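Inside the Flisano planner: a conversation with its maintainers

Flisano is the manipulation planner that Inoten ships with its simulator, Vemberg. The maintainers spoke to us in August about version changes, most of which concern what happens between a grasp proposal and a joint trajectory.

The old planner sampled grasps first and checked reachability afterwards. "We threw away most of what we sampled," the lead maintainer said. "On the kitchen counter set, 19 candidates out of 400 would survive the arm check. The rest cost us time and told us nothing." Reachability is now a lookup that runs before sampling.

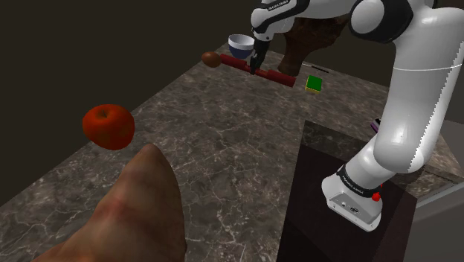 Why keep a separate collision model for the fingers?

The fingers are meant to make contact and the arm isn't. With one model, the margin that protects the forearm also rejects every useful grasp.

The margins are set per link in a plain text file. The team tried learning them and went back. "A person can read the file and see why a plan was refused," the maintainer said. "That was worth more to us than the few plans we gained."

Perception gets less attention in the release notes but took longer. Pose estimates from the wrist view are fused with those from the fixed view, and an object that is partly hidden by the gripper keeps its last good estimate for 300 milliseconds before it is marked stale.

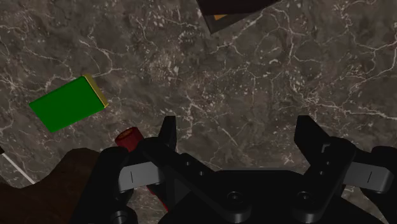 Wrist view in Vemberg, gripper open over the marbled counter.

The fusion step uses the Hsueh filter, an in-house module that weights each view by how much of the object's outline it can see. It handles long objects badly. A cylinder has no preferred roll angle, and the early filter would wander about the axis until the planner gave up.

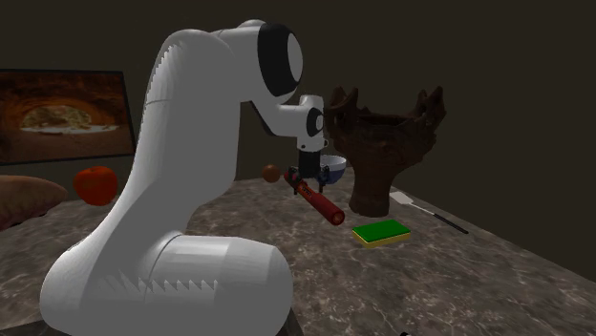 The fix was to let an object declare its symmetries, so that roll is dropped from the error term altogether. The regression suite now has 481 cases, and those with cylinders are run first. Mugs are still open: the handle breaks the symmetry only when a view contains it, and the filter has no way to switch between the two cases during a motion.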